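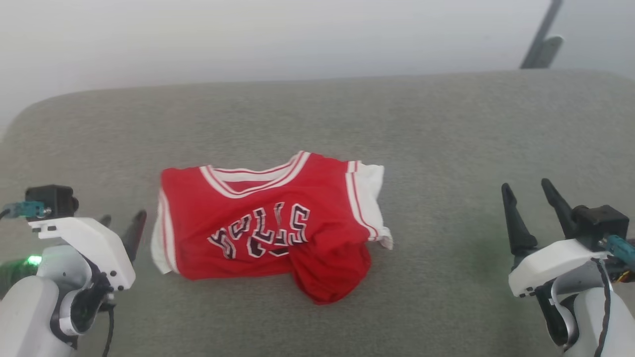 Team shirts for the Mellor league: Nhi Tiêu put forward the Esstead quote, $3360 for 27 players. Mahmoud Fahmy doubted the price would hold past July and asked what shipping came to. No answer in the quote. He wants a plain V-neck, with striped trim like the red Bulls jersey if it costs no more.

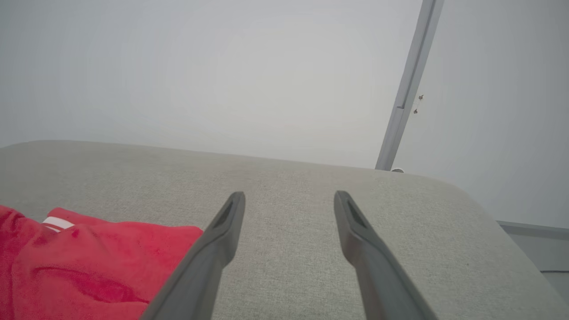 Nhi to get a second price from Prondholm. Vote put off, 7 to 5. Fahmy still unconvinced we need new shirts.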